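The Bench Comes First
February 2023

Kenneth Ocampo spent 16 years repairing sewing machines in the back of his uncle's store in Pelluden before he bought a decent workbench. Until then he used a door laid across two filing cabinets. It held up fine, he says, but it was the wrong height, it was dark brown, and small screws disappeared on it all day long.

These days he sets up work areas for other people. His business, Denitora, takes on small repair shops, school labs and the occasional retired person with a basement full of clock parts. Most of the jobs are small. He measures the room, watches the owner work for an hour or two, and goes home to draw. The drawings are in pencil and not especially neat.

What he watches for is reaching. People will say they need more storage, and many of them do, but Ocampo wants to know how often they stand up, lean across or turn around to get something they use every few minutes. At a watch repairer's in Stonoto he saw the owner walk to the same cabinet again and again in one morning for the same bottle of oil. The bottle now has a spot on the bench. The cabinet is still there and holds tax records.

He prefers a light-colored work surface. White shows dirt, and a lot of customers object to that when he suggests it. He tells them the dirt was there before, too. On a white top a dropped spring or a black set screw can be found without a flashlight, and the surface bounces some light back up under whatever is being worked on. Plain walls help for the same reason. He has talked several people out of pegboard directly behind the work, where all those holes and hanging tools make it hard to pick out the edge of a thin part.

Side walls come up less often. Ocampo likes them on any bench where small things are handled, even if they are only a few inches tall. A round part that rolls off an open bench can end up under a radiator in the next room. With sides, it stops. 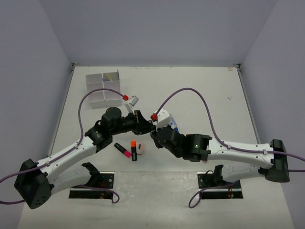

Bins are where most people overspend. Ocampo has seen a customer buy a wall of 20 matching drawers, label them all in one evening, and then use four. He would start with whatever boxes are in the house. After a month of work it is fairly clear which parts need a home and how big that home should be, and then it makes sense to go to the store.

He has firm opinions on where bins go. The ones in constant use should be within reach of a bent elbow. Things used once a week can go at the back of the bench, where it takes a stretch to get them. Anything used less than that should leave the bench completely. He does not like stacking, because the bottom bin gets ignored, and he is against lids on anything opened more than twice a day.

Labels go on the bin and never on the shelf. Shelf labels stop being true the first time somebody puts a bin back in the wrong place. He writes his by hand with a paint marker and wipes them off with alcohol when the contents change.

Cords take up a surprising amount of his time. A bench with a lamp, a power supply and a couple of tools can have half a dozen cables crossing it by the end of the first week. Ocampo clips a cable to whatever it serves, in at least two places, and leaves a bit of slack wherever something bends or swings. A cable pulled tight at a joint will fail there first. He buys cables in bright colors when he can get them, so that he can follow one with his eyes from end to end before he unplugs it. He once shut off a customer's freezer by guessing.

The largest job he has taken so far was for Dumlao, a company that rebuilds small motors and had outgrown its second location. There were 2639 separate parts on the inventory sheet and a set of benches that had been added one at a time, all at slightly different heights. The work started in September. Ocampo spent the first week only sorting, with two of the company's mechanics, and they found the same bearing stored in five places under three names.

The benches were leveled first. Then the parts were split by how often they were pulled in a normal month, and the slow movers went to a back room. Ocampo wanted to get rid of the big center table. The mechanics wanted to keep it for lunch and for arguing over drawings. It stayed, and he says they were right about that.

For anyone setting up a bench at home, his advice is to begin with height. Stand where you will be working, let your arms hang, bend them at the elbow and measure from the floor to your forearm. Close work should sit a little higher than that, heavy work a little lower. If two people share the bench, build it for the taller one and give the other a platform to stand on. Lowering a bench later means cutting legs — and he has never seen four legs cut evenly on the first try.

After height comes light. One lamp overhead and one that moves is enough for most people. Put the moving one on the side opposite your writing hand so your own shadow falls away from the work.

Ocampo's own bench is in his garage, next to the water heater. The top is an old countertop he painted white in 2000 and has repainted many times since. There are a few jars on it, a magnetic dish for screws and a sewing machine from the 1950s that belongs to a neighbor. It needs a feed dog, and he is still looking for one.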